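FOR IMMEDIATE RELEASE - November

Solteck opens bookings for Fenuvside winter repair courses

Solteck is putting on evening furniture repair classes at its Fenuvside workshop again this winter. Booking is open now. 100 places in total, spread over 6 courses, and last year's went fast.

No experience needed. Bring a chair, a stool, a small table - anything one person can carry up the stairs. Tools, glue and sandpaper provided. Upholstery not covered this time, sorry to those who asked.

Classes start at 7pm and run for two hours. Doors open half an hour before for anyone who wants to get there items weighed in and labelled.

"People turn up with a wobbly chair and think it's fit for the skip," said Junaid Malik, who runs the courses. "Mostly it's one loose joint. We had 892 people ask for a place last winter and we couldnt take anything like that many, so please book early."

Light wooden worktops get a full session of there own this year, including oiling, lifting stains and filling small dents.

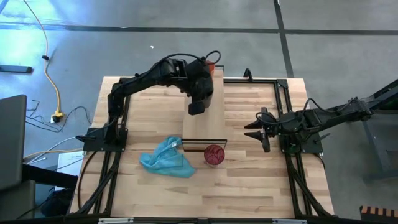

What it costs

Each course is £100, materials included. Half price for Fenuvside residents on a low income - proof needed at booking. Timber for the later sessions comes from Mansour, the yard on Dudolard Road, who are also giving students a discount on offcuts until the end of term.

How to book

At the Solteck front desk or by phone. No online booking yet. Cancellations up to 7 days before the first class get a full refund, after that a credit note only.

Press visits welcome by arrangement. Ask for Junaid Malik at the Solteck desk, mornings best.

ENDS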